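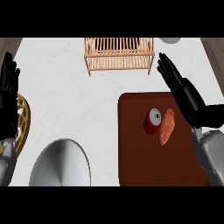

*A kitchen counter in our simulator: can and sweet potato on the mat, both hands up and ready.*

**Sim corner: does clutter help?**

Hi from the Clomeo end of the hallway! I promised an update on the clutter study, and I finally have numbers I'm willing to put in writing.

Quick refresher for anyone new to Otthorpe. We train our two-handed policy, Pramanik, entirely on rendered kitchens before it goes near a real one. For ages we trained on tidy counters with one object and lots of bare space (my fault, I like tidy counters). Then we'd test it with a soda can sitting right up against a sweet potato and the fingers would go for both at once. Ugh.

So this round I trained two copies. One got the tidy counters. The other got layouts like the one up top, with a dish rack, a trivet and something big and shiny thrown in, and with the target often touching its neighbor. Same number of demos for each, same training time, 6 random seeds.

On 245 test layouts neither copy had seen, the tidy one picked up the right object 158 times and the cluttered one got 177. Those are the middle seeds, by the way, not the best ones! I was hoping for a bigger jump, but I'll take it -- and most of the gain came from the touching pairs, where I wanted it.

What still goes wrong is shiny metal. Both copies get weird around reflections, and moving the lights makes it worse. I've started varying the lighting much more during training, and the first runs should be done in November.

The layouts and the scoring script are in the Cliltmont folder if you want to poke at them. Please don't rename anything in there, my plots will break -- again.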